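So we finally made it to the open day at the Huketti cannery in Vimness, and I'm so glad we went! Ailbhe Mulligan had been on at me since last spring (she and Darragh go every year) and I kept finding excuses, mostly the parking. The parking was fine. You leave the car in the field behind the church and walk down the hill, and there's a man with a flask who waves you in.

The tour starts in the old smokehouse, which still smells so strongly that my scarf is hanging out on the line as I type. Our guide was Olesia Ostapchuk and she was wonderful, very quick and very dry, and she let the kids ask whatever they liked. She has been there 7 years and began on the gutting tables. The fish comes in before five in the morning, so by the time we got there the floor had been hosed down and we walked through in blue shoe covers, sliding a bit.

My favorite part was the label room. They've kept one of nearly everything they ever printed, 97 designs in flat wooden drawers, and you can pull the drawers out yourself. There's a run of sardine labels with a lighthouse that gets taller every few years. Darragh wanted to buy one and was told no, very kindly.
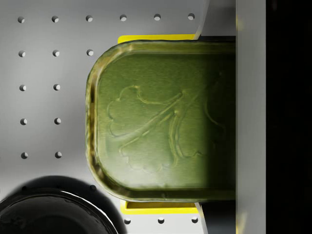
Page last changed: March, 4:33 p.m.

A green tin always makes me think of my grandmother's pantry, so of course I came home with mackerel in mustard from the shop. Two tins per person was the limit on the mustard ones and I can see why. We had ours on toast that night with pickled onions and there was none left for lunch.

The tasting was upstairs and it was packed. Get there early! Bernadette Ní Chonaill from the Ó Dálaigh bakery had brought brown bread and it ran out while we were still on the stairs, so I only know it by reputation. The smoked mussels were great, the herring in tomato was too sweet for me, though Ailbhe went back for more.

Bring cash for the shop, and wear shoes with some grip. The last bus to Emedham leaves from the harbor at ten past six.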